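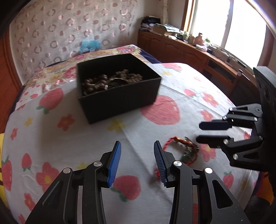
A bed sheet, with a pair of hand-held grippers over it.

Print this item | E-mail this item

2020-11-04

Bedding: what to wash, how often, and what to keep out of the machine

With the heating back on and windows staying shut, bedding gets less air than it did in the summer. The linen desk at Starneck has been getting the same few questions since the weather turned, so the answers are set out here for all members.

Sheets and pillowcases should be changed once a week. If you shower at night and sleep alone, every two weeks is fine. Duvet covers can go longer if you use a top sheet. Pillows themselves need washing twice a year, and most people never do it. Check the label first. Foam pillows can't go in the machine at all.

Printed cotton sheets do best in warm water, turned inside out, with the colors kept apart from towels. Towels shed lint, and they are heavy enough when wet to rub the print off over time. Minoru Kudo, who ran the laundry at the Planudton guest house for 17 years, washes every new printed sheet by itself the first time and adds nothing but detergent. "Fabric softener is the main thing I would take away from people," he says. "It coats the cotton and then the sheet won't take up water. Then they wash it hotter to fix it."

Don't fill the drum. A double sheet wrapped around everything else comes out clean on the outside and gray in the folds. Two smaller loads take more time and give a better result.

Before you strip the bed, run a hand over it and under the pillows. Earrings, hair clips and necklaces
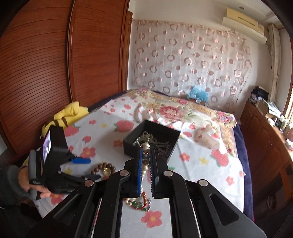
all end up in the wash sooner or later, and a broken string can send beads into the pump filter. Raimonds Jankauskaitė repairs washers in Virnov and charges 148 for a call-out, before parts. He cleared 11 blocked filters in March, most of them with coins or buttons inside. The filter is usually behind a small door at the bottom front of the machine. Put a shallow tray and an old towel down before you open it, and turn the cap slowly.

Drying is harder at this time of year. A sheet folded double over a rack takes a day and a half in an unheated room and can start to smell. Open it out over a door or two chairs, and turn it once. If you use the shared dryers at Starneck, please take your things out when the cycle ends – there was a line again on Sunday evening.

A word on thread count, as several members asked. Above 300 we don't think the number tells you much. Feel the cloth, look at the seams, and ask whether it can be returned after one wash. The Pētersons shop takes back washed sheets if you keep the receipt.

The mending table is open as usual next week. Bring fitted sheets with worn corners, and bring your own elastic if you need the wide kind – we have only the narrow left.

Print this item | E-mail this item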